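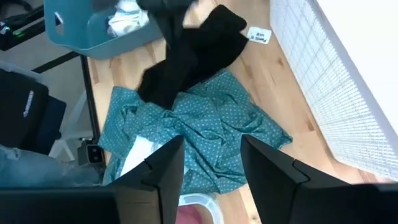

6 min read

Figure 2. Teal polka-dot garment, crumpled, with a black garment lying across it. Light wood surface.

3. Server merges and what happens to guilds

This section covers the merge itself and the weeks after it. Background on the game is in the previous section, so only the short form is repeated. Hakard is a mobile MMORPG run by Stallero, free to download, with timed guild battles and a shared map per server. Players pick a server at sign-up and mostly stay there. When a server gets thin the operator folds it into another one. Players call this a merge. The operator calls it a realm union, which no player we spoke to has ever said out loud.

The merge we follow took place in October. Two servers went in, one came out. The smaller one was called Papadakis, the larger Hutton, and the joined server kept the name Hutton. That naming choice matters more than we expected and is taken up again below.

3.1 What was collected

We worked with 51 guilds. All of them existed on one of the two servers before the merge and had at least one battle on record. For each guild we kept the member list, the officer list, the in-game notice board and, where the leader agreed, the text of the guild chat. Twelve leaders agreed to chat. Interviews were done by voice call and in one case entirely by in-game mail, because the player's phone could not run a call and the game together.

Chat was read by two people, one of them Josphat Mushi, who had played on Hutton for a long time before the study and could sort the slang. The other reader had never played. We kept it that way on purpose. Where the two readings differed the passage went back to the guild leader with a plain question – what did you mean by this. Most answered. Some of the answers were ruder than the original.

No purchase data. Stallero did not offer it and we didn't ask a second time. So anything we say about spending comes from what players told us, and should be read as such.

3.2 Before the merge

Notice came by banner on the login screen. Short text, a start time, a line about compensation gems. Nothing on battle slots. This was the first thing guilds picked up on, and the chat logs from that evening are nearly all about slots.

Some explanation. Guild battles run at fixed times and each server has its own set of slots. Papadakis had its main battle in the late evening. Hutton had it at lunchtime, plus the big one on Sunday. A guild made up of people with day jobs can manage one of these and not the other. After the merge there would be a single timetable and it was not said whose.

Players on the smaller server assumed they would lose theirs. They were right, but it is worth noting how early they assumed it. Several guilds began making plans on that basis the same night. One leader wrote a rota into the notice board, who can log in from work, who has a boss that looks the other way, who has an older phone that dies before the second wave. The rota was edited a lot in the following days and in the end was deleted without comment.

On Hutton the mood was closer to shopping. Leaders there looked through the rankings of the other server and made offers to strong players before the merge had even happend. This is against guild etiquette as the older players describe it, though there is no rule in the game that stops it. Mail between servers is blocked. They did it through outside chat groups.

3.3 Merge day

The servers were down longer than announced. Then up, then down again. Names that existed on both servers were given a suffix, and the suffix always went to the player from Papadakis. Same for guild names. We had not planned to look at names at all. It came up in every interview with a player from that side, usually before we had asked anything.

"I had that name since the first week," one said, "and now I have a letter stuck on it like a spare tire." A rename item was sent to those affected, one per account, none per guild. Guild leaders who wanted the suffix gone had to buy the item in the shop. Most of the small guilds left it on.

The map also changed. Guild halls from the smaller server were placed along the northern edge, in the order they were read in, so guilds that had been neighbors were now apart and guilds that had been at war were sometimes next door. Two of these old feuds started up again within the hour. A third pair of guilds, also old enemies, made a pact, their reason being that they at least knew each other.

3.4 After

Guilds from the smaller server went one of three ways: they folded into a bigger guild, they kept going under their own name, or they stopped. Folding was the most common. It was rarely all at once. Typically an officer left first, with a message saying it was temporary, then a few of the regular fighters followed the officer, then the leader was alone with the accounts that no longer log in.

The guilds that kept going have a few things in common. They had more than one person who could start a battle. They talked outside the game. And they did not care a great deal about rank, or said they didn't. Size was a poor guide. Almost all the leaders we interviewed had told us beforehand that small guilds would go first and this is not what the logs show – some of the tiny ones, family groups and coworkers mainly, barely seemed to register that there had been a merge.

Battle times were the bigger cut. The lunchtime slot stayed, the late evening slot went. Players who could not make lunch either sat out or handed their login to someone who could. Account sharing is banned in the terms of service and was talked about quite openly in guild chat. We have left out any quote that would point to a particular account.

The guilds on the Hutton side changed less on paper. Member lists grew, rank stayed put. But in chat there is a steady grumble from longtime members who lost their battle position to a stronger arrival. A couple of them left for guilds made up mostly of Papadakis players. We did not see that coming and have too few cases to say much. One of them was asked by a new guildmate why he had come over. His reply was that here he got to play.

3.5 Limits

One game, one merge. Leaders are over-represented in the interviews and people who quit are hardly in there, the usual problem, once someone deletes the game we have no way to reach them. Chat comes only from guilds whose leader said yes, and leaders of badly run guilds may well say no. The reader who had played on Hutton knew some of the people in the logs by thier handle. Those passages were given to the other reader first.

Also the timetable was changed again after our collection ended, with an evening slot put back in on trial. Leaders wrote to tell us. We have not looked at what it did, and the counts in the next section stop before it.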